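Workshop > Guides > Casting > Plaster blocks

Casting Square Plaster Blocks in a Two-Part Mold

2021-06-26, by the Garkent bench notes editor

The procedure below produces a solid plaster block with flat faces and square corners, suitable as a carving blank or a weight. It assumes a rigid outer box and a separate base plate. The Homisside box set is used for the dimensions, but any box with straight walls will work if the walls can be removed one at a time.

Materials

Casting plaster, 1558 g
Clean water, 800 ml, at room temperature
Release agent (thin soap solution or paste wax)
Modeling clay for the seams
Steel straightedge, at least 400 mm long
Two mixing buckets, one flexible
Sandpaper, 120 and 220 grit

Preparing the mold

1. Set the base plate on a level surface. Check level in both directions and shim as needed.
2. Assemble the walls on the plate and clamp them. Measure both diagonals. If they differ, loosen the clamps, push the long diagonal in, and measure again.
3. Press a thin roll of clay along every outside seam, including the joint between wall and plate.
4. Brush on one coat of release agent. Wipe out the excess, especially in the corners, where it collects and rounds the edge of the casting.

Mixing and pouring

5. Put the water in the flexible bucket first. Sift the plaster in by hand until all of it has been added. Do not stir yet.
6. Let the plaster soak for two minutes, then stir slowly from the bottom. Fast stirring draws in air.
7. Pour into one corner of the mold in a steady stream and let the level rise across the plate.
8. Tap the walls with a rubber mallet. Bubbles will rise for a short time and then stop.
9. When the surface loses its shine, draw the straightedge across the top of the walls once. 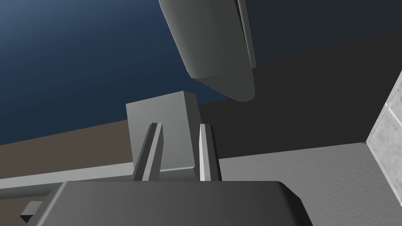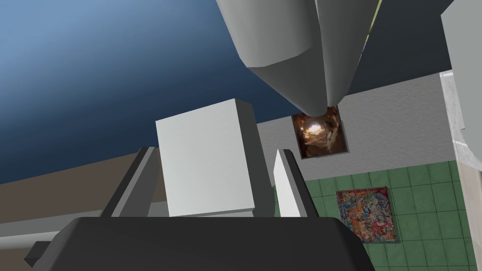
Leave the block in the mold for 40 minutes before opening it. The plaster heats up as it sets and should be cooling again by the time the first wall comes off. Remove the walls in the reverse order of assembly and slide each one sideways. Edges on the finished block should be as crisp as those of the light gray block in the first picture. A soft or rounded edge means too much release agent in the corner, and a ragged one means the wall was pulled outward.

Drying and finishing

Stand the block on two narrow strips so air can reach the underside. Turn it once a day. In January our unheated store needed twice the usual drying time. Weigh the block daily and treat it as dry when two readings in a row match.

Sand on a flat plate with the paper face up, moving the block over the paper. Start with 120 grit and stop as soon as the mold lines are gone. Finish with 220. If the block will be painted, seal it first with one thin coat of Yook primer or diluted white glue.

Rinse tools in a bucket, never in a sink. Let the solids settle overnight and discard them with dry waste. Bratov boxes have a felt gasket that must be taken out before washing.

Contact: Garkent Workshop Guides | Copyright Garkent 2021 | Back to top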